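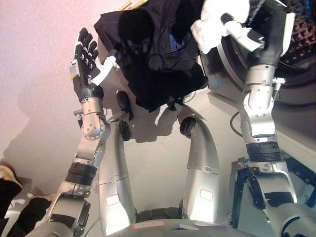 Figure 3. View from the head camera: torso, legs and feet, with the left arm at left.

4.2 Agreement between variant callers on the Harka cohort

We ran three variant calling pipelines over the 106 tumour-normal pairs of the Harka cohort. Two of them, Skov and Londholm, are in regular use at our centre, and each has a loyal following that regards the other with polite concern. The third, Wirinness, is our own, and the reader should weigh our enthusiasm accordingly. All three received the same aligned reads, the same reference build and the same target regions. Getting them to accept the same target regions took most of December, as Skov counts positions from zero, Londholm counts from one, and the Londholm manual takes both sides of the question depending on the chapter.

Of the 106 pairs, 94 passed quality control. The remainder failed on coverage or on contamination, apart from one pair in which tumour and normal were identical at every informative site. We have labelled this one a sample swap, although "the same tube twice" would be a more candid description. Excluded pairs are listed in the supplement and play no further part in the analysis.

Agreement on single nucleotide variants was high wherever the allele fraction was comfortable and the sequence context dull. It fell away in homopolymer runs, where Skov tends to report everything and Londholm tends to report nothing, each with a quality score suggesting complete peace of mind. Indels were worse. Much of the apparent disagreement disappeared once the calls were left-aligned and normalized, a step all three pipelines claim to perform by default and which we now perform again ourselves.

After normalization, 182 variants in coding regions were still called by exactly one pipeline. Two of us reviewed these by eye, blinded to the caller. We disagreed with each other on 15 of them, a result we report for completeness and have not discussed at lunch. A third reader settled the matter in each case, and those decisions are treated as truth in what follows, with all the philosophical discomfort that implies.

Wirinness weights each caller's vote by its past behaviour in similar sequence context, so that a pipeline with a poor record in homopolymers is listened to there with some reserve. The weights were fitted on a separate training set and frozen before any Harka data were opened. We did not tune them afterward. We did look at what tuning would have done, and the improvement was small enough to make restraint easy.

Run time favoured neither of the established pipelines by a margin worth arguing over. Wirinness needs the output of both before it can begin, so it is by construction the slowest method in this section, and we have left it out of the timing table. The configuration files used for every run were archived on Thursday, May 14, 2020, including the one with the spelling mistake in the centre name, which has since been copied into so many downstream paths that correcting it would break the analysis.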